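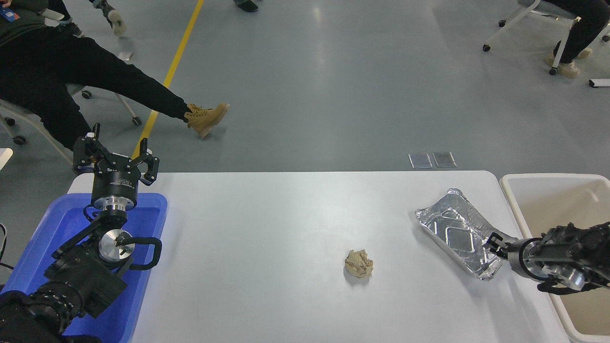 Why do we make sorting so hard?

When I moved to Flilthorpe, I received a booklet about household waste. It had 60 pages. I read all of them, because I wanted to be a good neighbor, and still I stood in my kitchen with a foil tray and did not know what to do.

In Pustelcombe, where my sister lives, there are seven categories. Paper with grease goes in one bag, clean paper in another. I respect the intention – but tired people at nine in the evening do not study categories. They throw everything in the nearest bin.
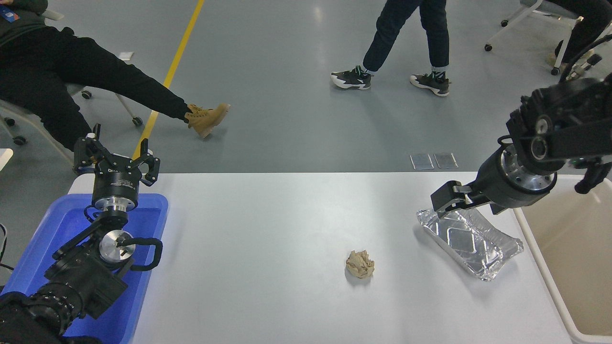

What I would change

I would print the rules on the lid of the bin, in large letters. And I would accept small mistakes. A system that needs perfect citizens will have very few of them.

Nazar Hutsuliak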